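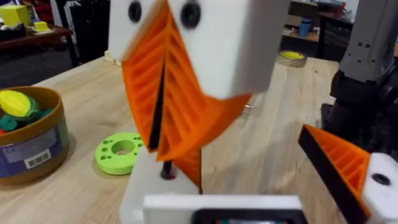 Gripper jitters when the wrist camera sees motion blur: is my problem perception or control?

Reading time: 5 minutes

Fjeldrobin

Hello everybody. I am building a small pick program for an arm on a table, with a two-finger soft gripper (orange fin-ray fingers, printed) and one small camera on the wrist. The task is simple on paper: go to a flat green ring on the table, close the fingers on the rim, lift it, and put it down at another place.

My software has three parts. The first part is a detector which gives me the center of the ring in the camera image. The second part turns this pixel into a point on the table plane, using the hand-eye calibration. The third part is a servo loop that sends small Cartesian steps to the arm. The loop runs at 100 Hz. The arm controller itself runs at 500 Hz and interpolates between my commands.

When the arm is far from the ring, everything is fine. In the last 40 mm the gripper starts to shake from left to right. The shaking becomes bigger until I stop the program. If I make the gain very small, the shaking goes away, but then the approach is so slow that I can drink a coffee during it.

What I tried until now:

- I repeated the calibration two times. The result changed very little.
- I put a low-pass filter on the detected center. It became worse, which I do not understand.
- I changed the detector to the small model from the Giltell package. The numbers are less noisy but the shaking is the same.
- I masked the fingers in the image, because their ribs sometimes gave a false detection. This helped for the false detections only.

One more detail which may be important. I measured the time from the camera exposure to the moment my loop receives the center, and it is 200 ms. The image is also blurred when the arm moves quickly. My colleague thinks the blur is the reason for all of this and wants to buy a better camera. I am not sure. Before we spend money I would like to understand it.

I am sorry for my English and for the long text. Thank you for every idea.
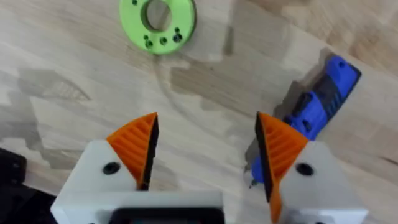
quietloop

Your filter made it worse, and that is the clue. A low-pass filter adds delay. If more delay gives more shaking, then your loop already has too much delay for its gain, and the detector is probably innocent.

Think about what happens. At time zero the camera sees the ring a little to the left. Your program learns this 200 ms later. During this time the loop has already sent 20 commands to the left, all computed from older pictures. When the fresh picture arrives, the gripper is past the ring, and the same story begins in the other direction. Far from the target you do not notice, because the error is large and always points the same way, and I suppose your step size is limited there. Near the target the sign of the error begins to change, so you see it.

What I would do, in this order:

1. Put a time stamp on the image at exposure, not at arrival. Many camera drivers stamp at arrival and this hides the problem completely.

2. Keep a short buffer of the arm poses, at least as long as your delay. When a detection comes, take the pose which belongs to the exposure time and do the transformation with that pose. I suspect that now you are using the current pose. With a camera on the wrist this is a serious mistake, because the camera has moved in the meantime.

3. Store the ring position in the robot base frame and let the servo loop go to that stored point. The ring does not move, so you do not need to wait for every picture. New pictures only correct the stored point, slowly.

After step 3 you can put your filter back, on the stored point in the base frame. There it does no harm to the stability, because the loop closes on the joint encoders and they are fast.

For the blur: it gives you a noisier center, yes, but noise alone does not normally make a swing that grows. Log the error to a file and plot it. A regular wave with growing height means delay and gain. A random cloud means perception.

mara_builds

I had similar thing and I just lowered the gain and bought a faster computer. Worked for me. Also check your screws, mine was loose at the finger mount and I lost a week with it.

Alterura_user

I agree with quietloop for the main part. I want to add two small things from my own setup.

First, find out where the 200 ms goes before you compensate it. In my case a large part was a queue in the image transport. The node kept old images and processed them one after another, always late. I set the queue length to one, so that old images are thrown away, and the delay became less than half. It costs one line of configuration. Please check this also inside the detector, because some packages have a second queue that you do not see from outside. I don't know how it is in Giltell.

Second, consider if you need servoing in the last part at all. Below a certain height my camera sees mostly the fingers, and the target can go behind a fingertip. The detector then reports a center which is shifted, with high confidence. So I stop reading the camera at a fixed height above the table and finish the motion as a straight line to the last good point. Soft fingers forgive a small error. If the target can be moved by somebody at that moment, this is of course not acceptable, but for a ring that lies still it is enough.

If you use a planner for the approach, let it plan only to the pre-grasp pose. I once let the planner run again at every new detection, and it sometimes chose a different elbow position in the middle of the approach. That looked like shaking too, but it had another cause. You can recognize it in the joint plot, where you will see jumps instead of a wave.

Comments

Fjeldrobin: Thank you all. It was the current pose, exactly as quietloop wrote in step 2. I looked up the transform with "latest" in place of the image time. After I changed it, the swing is much smaller. I will try the base frame idea on Saturday.

quietloop: Good. When you look up by image time, please handle also the case where the pose is not in the buffer yet. Wait a few milliseconds or drop the image. Do not fall back to "latest" silently, or you will meet the same error again next month.

Fjeldrobin: Understood. I had a queue of ten images too. It is one now.

pn_clill: Is the delay constant for you? Mine changes with the CPU load, so a fixed number in the code was useless and only the time stamps helped.

Fjeldrobin: It changes a little when I record the log at the same time. I did not plot it yet.

Contact | Copyright Clillwood Community Help | Back to top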